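Workshop notebook, Panholm site
2019-08-02
Entry by: Damián Camacho
Subject: open day, stationery handling demonstration

Doors opened to visitors at nine. The party from Griltex arrived first and was taken through the safety briefing in the front office before entering the workshop. The Barajas party joined at the second session. All visitors signed the attendance sheet, which is filed with the briefing forms.

The demonstration was the letter task: fold the letter paper, place it in the envelope, close the flap, apply a seal sticker. It was chosen in March on the grounds that visitors understand it without explanation and that thin paper is a fair test of the gripper. Melura supplied the stationery. The paper is somewhat heavier than the stock used for practice, and I ask that future orders be checked against the sample kept in the drawer.

Settings for the day were as follows. Arm speed was limited to 98 mm/s for all public runs. Clearance between the visitor line and the table was 900 mm, marked in yellow tape. The controller log for the morning session is saved as run 666 and the afternoon continues from there. Grip force was left at the value agreed at the last review and should not be altered without a note in this book.

First session. The opening run was stopped by the operator when the envelope slid along the table under the left finger. The table has a polished surface and gives little resistance to paper. The envelope was set back by hand and the run repeated. Visitors were told plainly that the stop was made by a person and that the machine had raised no fault. The Griltex engineers asked whether a mat would be fitted. I replied that a mat changes the colour behind the paper and would require the vision checks to be repeated. They asked for those results in writing if the work is done.

Second session. The discussion was mostly about the seals. A round sticker must be lifted from its backing at one edge before it can be carried, and the fingers in present use are too broad to do this reliably. For the public runs the edge was raised beforehand by the operator. This was stated at the start of each run and must be stated in any report that goes out.

One visitor from Barajas asked why the letter is laid open over the envelope at the start, when a person would keep the two apart. The reason is historical. The first trials began from that position and the later ones were kept the same so that they could be compared.

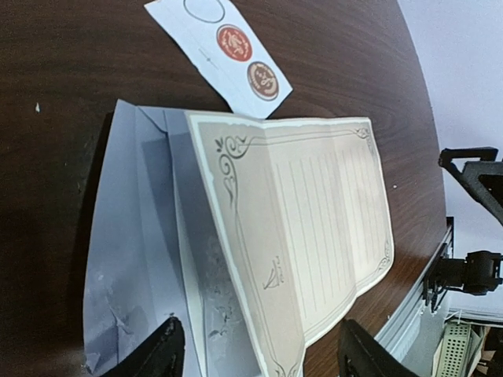 I consider that the point was a fair one all the same. A start position with the letter and envelope side by side should be tried before the next visit, and the two sets of runs kept in separate folders.

Other matters raised:
Wrist cable. It brushed the operator's sleeve twice during set-up. To be re-clipped.
Noise. The compressor in the next bay made it difficult for those at the back to hear. It should be switched off during talks.
Printed handout. The reach is given as 800 mm on the front and left blank on the reverse. To be corrected before any more are printed.
Creased envelopes. Several had become crumpled at the corners with repeated use. Acceptable for practice, but a fresh one should be put out for each public run.

Griltex have asked for a second visit with their own paper. I have said that we would require samples in advance. Reply to be drafted and copied to the Melura contact.

Power to the arm was isolated at close and the key returned to the cabinet.

D. Camacho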